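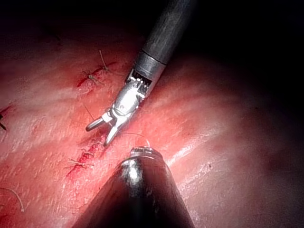

A fine suture thread runs between two instruments, just above the tissue.

Anyone who has ever tried to thread a needle in poor light will have some sympathy for the trainees at Brultutville, where the September suturing course wrapped up mid-afternoon with a round of applause and a very welcome tray of lamingtons.

The course, organised by the Gilchrist skills centre, took 15 surgical trainees through the slow and fiddly business of closing an incision with robotic instruments. Each of them had 4 turns at the console, and between them they used up over 200 sutures - a figure that had the stores cupboard looking rather bare by the end.

Course convenor Raelene Baxter said she never tires of watching people settle into it.

"They all come in wanting to go fast, bless them, and by lunch they've slowed right down and their shoulders have dropped," she said. "Stitching is stitching. My nan would have told them the same thing over her quilting."
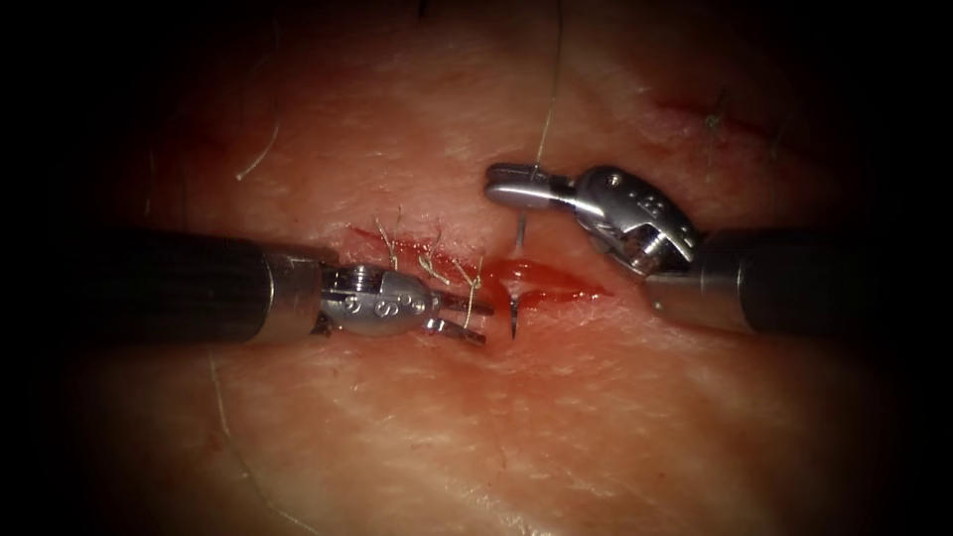
Instruments at either side of the incision, with the curved needle showing just above it.

Leonie Hapeta, who drove two hours from Zenden to take part, said letting go of the thread at the right moment was the hardest habit to learn, and that she'd be practising her knots at the kitchen table for a good while yet.

The centre hopes to run the course again at Wosov in the new year, and trainees who missed out this time are warmly encouraged to put their names down with the front office.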